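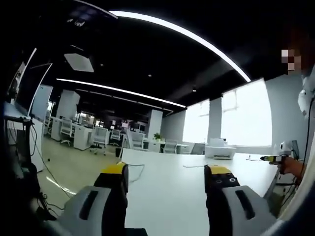

Flirbridge Perception and Tooling Group

Speaker notes: Getting from wrist video to a gripper path

Opening (2 min)

Good morning, thanks for coming so early. My name is Sheyla Mosquera and I look after the tracking code. Leave the first slide up while people find seats. Ask who has ever tried to recover camera motion from video alone. Usually a few hands. Ask who enjoyed it. I did, so my hand stays up!

Slide 1: what the tracker gets

Start at the bottom of the picture, with the two yellow fingertips. They are always in view, and that makes them the friendliest thing we have. We fit both tips in every image and get the opening between them straight from pixels.

Then go up to the ceiling. The long light strips bend a lot in this lens, and I love them for it: if your lens model is right, they come out straight after correction. I check that before I look at any number.

Point at the white tabletop last. Very little to hold on to there. The tracker has to lean on the room behind it – columns, chairs, the far desks – and those are far away, so small hand motions barely move them. The windows are blown out, and we mask them.

Slide 2: people in view

Faces get pixelated before anything reaches the training store. The part that took me longest was the matching. Blurred blocks have lovely sharp corners, and the feature detector adored them. Now the blur step writes a mask and the tracker reads it. Arms and hands need masking too, or the solver decides the room is moving.

Slide 3: the pipeline

Three stages, all in Likley, our job runner. Lens correction, then pose, then gripper opening. Each stage writes its own file, so you can rerun one without the others. Show the Kotitz plot: 500 clips, and before masking we lost track in 30 of them. After masking, 16. Pause here, people like to read the axis.

(If someone asks about the remaining 16: mostly fast turns toward a blank wall. Inertial data should help. Work on that started in March.)

Slide 4: live demo

Open the Sánchez viewer, load the short clip, drag the slider slowly. The path draws in 3D on the right. Turn the masks off and let them watch it drift – this is my favorite bit, don't rush it.

Backup: if the viewer hangs, the recording is in the same folder as the slides.

Questions

Repeat each question into the mic. The config files are in the tooling repo under "talks".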